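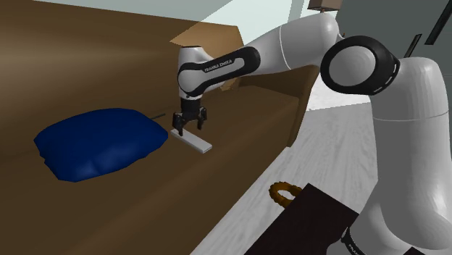

Hertta Heinonen thinks we throw away our sofas far too early, and she told me so before I had even taken off my coat. For eleven years she has repaired seats and cushions in a small workshop behind Cadwaladr, the old furniture shop, and she has strong opinions on foam.

"People come in and say the sofa is dead," she said. "I press the seat with my hand and the frame is fine. Only the foam is tired. Then they are a little angry with me, as they already chose a new one."

I asked what a repair costs. A new filling for one seat cushion is 167 euros, with the work included. To cover a whole sofa again is another matter. Last July she gave a customer a price of 2,680 euros, and he left without a word. He came back after two weeks, and the sofa is now in his mother's flat.

"I don't say everybody must do it," she told me. "If you paid 300 for it, then no. But look under it first. If there are screws and real wood, call me. If there are staples and cardboard, I will tell you also."

Her way into the trade was not planned. She studied accounting and worked for Gonetti, an importer of lamps, until the office moved to another town. An evening course in upholstery was the only one with free places. Her teacher, Aravind Nadar, made the students sew the same piping for a month.

"I hated it," she said, and laughed. "Now I make my own apprentice do the same."

The apprentice, Leen Hijazi, was cutting fabric at the other end of the room and did not look up. "Five weeks," she said. "It was five weeks."

We spoke also about colours. Heinonen sells mostly grey and brown, and she finds this a pity. She keeps a roll of yellow wool on the top shelf, bought in a good mood, and in three years she has used it for one footstool.

Before I left she asked what sofa I have at home. I described it - the dip in the middle, the noise on the left side. She wrote down my telephone number.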